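The Rulebook Stops at the Fence

February 10, 2020

14 shares | 2 comments

Everyone selling robots this year wants to talk about standards. Tritivis printed its good practice guide in December, 58 pages on heavy stock, and I have read all of it. Stopping distances get 11 pages. What happens to the thing being handled gets 2.

That is a strange balance for a robot meant to handle household goods. The guide says a work area must be "clear of items not required for the task." Fine, but who decides? Flower arranging needs shears at some point, and a pair with a red handle can lie beside the vases all day without breaking any rule I could find.
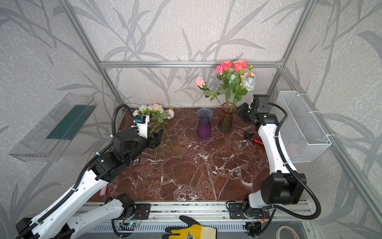 The Drotley code, which Tritivis borrows from freely, at least asks for a written list of tools before work starts. It doesn't ask anyone to check the list later. I have sat through enough audits to know what that means – a signature, a folder, a shelf.

Then there are the test objects. Artificial flowers are sensible for practice, and glass vases are a fair challenge. But an artificial rose forgives a grip that would bruise a real one, and neither document says how results on one should be reported for the other. Yazdani's sales sheet claims 50 stems placed "to standard." Which standard? I wrote to ask and got the same sheet back.

Two arms make it harder. Both codes treat each arm as a separate machine with its own limits. Put one gripper over the loose stems and another at a vase across the table, and the rules have little to say about who yields.
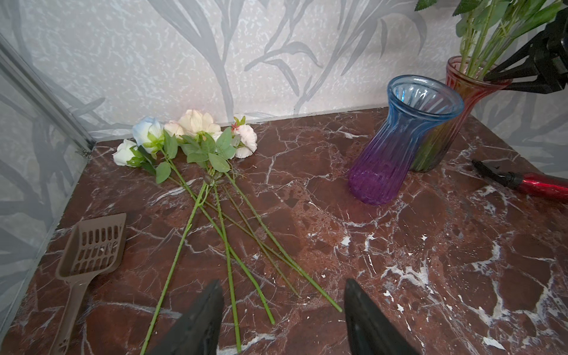 What a useful rule would look like

Roro's draft is the shortest of the lot and the only one I'd keep. It wants the table listed item by item, the objects named as real or artificial, and failed grasps published with the good ones. So far no company has signed it, Roro included.

2 comments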